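April, bench 3, cable handling rules, revision after the Trurholm trial

Went through the recording rules with Laiba and Babar U. before the next batch. Agreed wording follows; Sipho to copy it into the Lokari sheet.

Start state. Cable goes down tangled or loosely looped. Do not pre-straighten. Do not coil it the same way twice in a row.

Hands. Both in view from first touch to release. Bangles and rings may stay on, but on for the whole session or off for the whole session. Same for sleeve colour. Zarmeena wants this noted in the session log, not in the clip label.

Props. Container, tape and scissors are background items in this set. They stay to the right and are not to be handled. Scissors blades point away from the operator. I asked for blunt tips; still open.

Floor. Old rule said clear to the wall. Babar U. reads it as clear of trip hazards only. Left as is until Zarmeena rules on it.

Rejects. 9 of 163 clips thrown out last round, 6 of them for a hand leaving view. Labelling faults make up the other 3. Relabel those, do not re-record.

Plug end to be held between thumb and fingers, never pulled by the wire. Check against the stills.

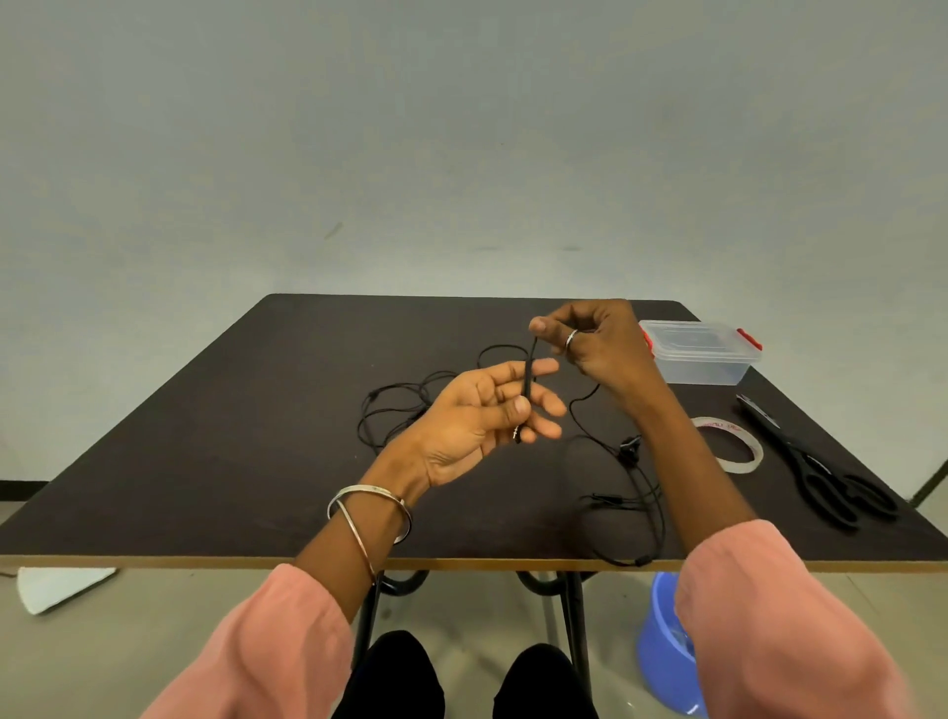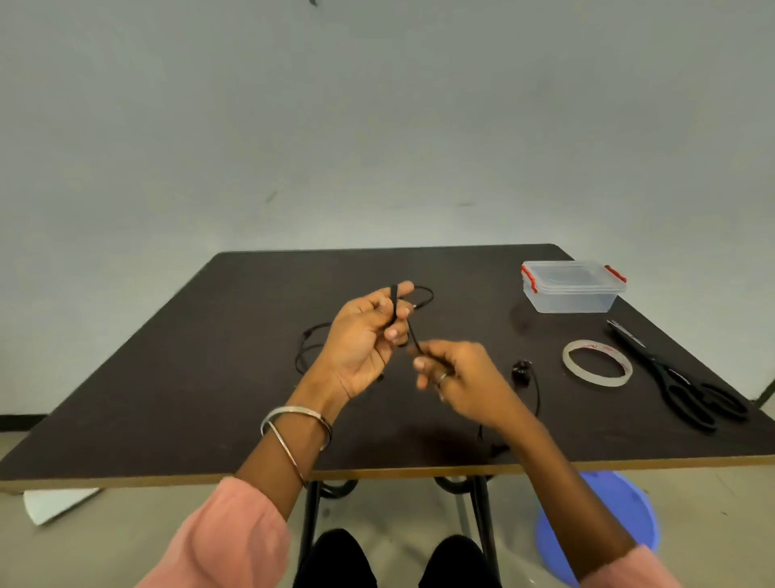
Earphone cable, two-handed, plug end in hand. Tape and scissors at right in both.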